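Home | Visits | Sewing Room | Shop Talk | About

I'd wanted to get out to the Ormsby open day for years, and in December I finally went. Marin Kelmendi drove, I brought the sandwiches, and we still missed the coffee because the parking lot fills up before nine (go early!). They'd printed 363 programs and ours were the last two on the table, both with a bent corner.

The ground floor is all textiles, so that's where I spent my day. First stop was the Prokosano stand, where they were handing out swatches of a brushed cotton I would happily wear until it fell apart. I took one in every shade they had, and then went back for the gray. Drukari had a long wall of labels and ribbon next door. Marin got stuck there talking about ink with a man in a green apron, so I wandered off on my own toward the folding and handling room.

I'm a folder. I fold dish towels in thirds and I refold them after my husband has put them away, so a whole room about soft things was always going to get me. Frøydis Engebretsen was showing people around, and she's great company, very dry, with a lot to say about fitted sheets. The piece out on the white table while I was there was pink, a sort of dusty rose, and I stood watching it for ages. It's a funny thing to look at when you're used to having the stuff in your own lap.

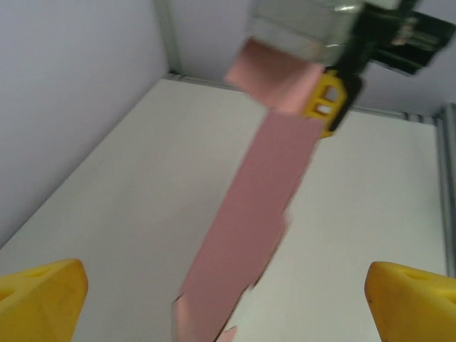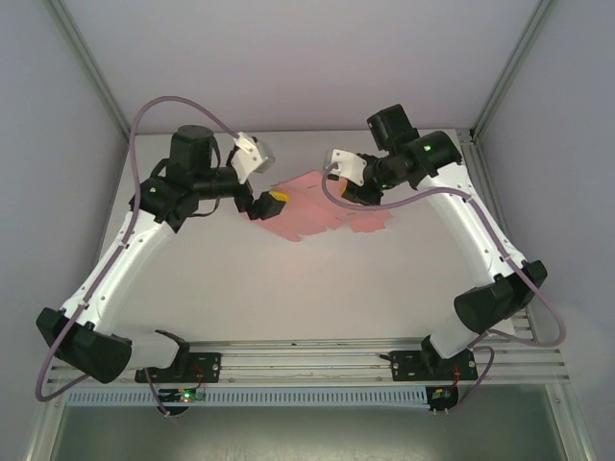
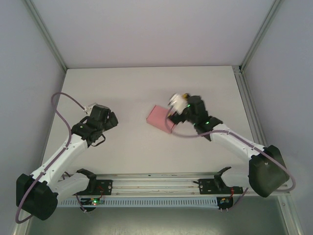

The pink piece at Ormsby, at three different moments.

I asked Frøydis how she'd fold a slippery lining, and she told me to stop fussing with the corners and get the long edge straight first. I've tried it at home on an old slip and she's right, though my long edges still wander. She also thinks I iron too much. Maybe so!

Lunch was upstairs and pretty average, a potato soup that needed salt. The Liltident people had the table by the window with a display of bibs and little snap closures, and I bought a bag of 90 snaps that I absolutely did not need. Marin bought nothing and was smug about it all the way to the car.

We skipped the dye talk in the afternoon. Room 102 was packed to the door and my feet hurt. If you go next year, wear flat shoes, bring a tote for the swatches, and do the ground floor first while it's quiet. The upstairs hall gets warm, and the coat check closes at four.

I still have to decide what to do with all that gray.

Contact | Copyright, all text and photos | Back to top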